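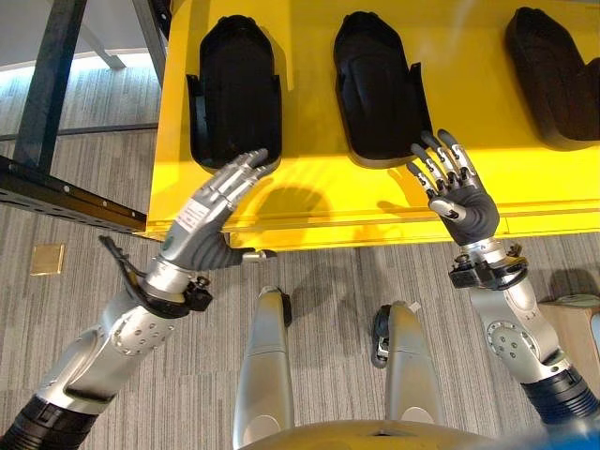

イトベルク指標(Itevberg Indicator)

イトベルク指標は、株式市場の急落を事前に知らせると称する複合型の警戒指標である。スイスの調査会社クスター(Kuster)に在籍していたファビアン・アウアー(Fabian Auer)が考案し、同社の有料会報を通じて個人投資家に広まった。的中例がしばしば引用されるが、その予測力を裏づける独立した検証は乏しい。

概要

指標は、社債と国債の利回り差、オプション市場から逆算した予想変動率、銀行間の短期資金金利の三系列を合成し、0から100の値で示す。値が高いほど急落の危険が大きいとされる。会報では毎週木曜日に最新値が公表され、一定の水準を超えると「退避」の文字が添えられた。ただし、その水準がどこに置かれていたかは時期によって異なり、変更の経緯も公表されていない。各系列の重みも非公開で、外部の者が同じ値を計算することはできない。

成績をめぐる主張

クスターの宣伝資料は、検証対象とした3196営業日のあいだに起きた主要な下落を指標が「すべて捉えた」と述べている。この表現には注意がいる。3196営業日のうち2423営業日は、指標が設計される前の期間にあたる。過去の値動きに合わせて重みを選べば、過去の下落を捉えるのは難しくない。設計後の期間に限ると、資料が的中として挙げる下落は2回にとどまり、同じ期間に「退避」が何度出て、そのうち何度が空振りだったかは記載がない。

また「主要な下落」の定義も資料のなかで一定していない。ある頁では終値ベースの下落率を用い、別の頁では日中の安値を用いている。前者で数えた場合に的中から外れる下落が、後者では的中に含まれる。

批判

ドゥミサニ・モレフェ(Dumisani Molefe)は、運用助言会社イストベルク(Istberg)の報告書で、公表済みの警戒信号に従って株式を売り、解除とともに買い戻した場合の損益を試算した。売買手数料と税を差し引くと、何もせずに保有を続けた場合を下回ったという。主な原因は解除の遅れで、急落後の反発の多くを逃していた。もっとも、この試算も無条件には受け取れない。イストベルクは長期保有型の商品を扱っており、頻繁な売買を勧める指標が不利に見えるほうが都合がよい。試算に使われた手数料率も、当時の個人向け口座としては高めである。

アウアーは反論のなかで、指標は売買の合図として作られたものではなく、保有比率を見直す際の参考値にすぎないと述べた。しかし会報の見出しには「退避」という語が使われており、読者がそれを売却の指示と受け取ったとしても無理はない。

利用

証券口座向けの情報サービス、ブロトゥム(Brotum)が一時期この指標を画面に表示していた。掲載が終了した理由について同サービスは説明していない。現在もクスターの会員向けに配信が続いているが、設計後の全信号をまとめた一覧は公開されていない。

関連項目

景気先行指数
ボラティリティ
過剰適合
マーケットタイミング

シェア 2 コメント 2

お問い合わせ | 無断転載を禁じます | ページの先頭へ戻る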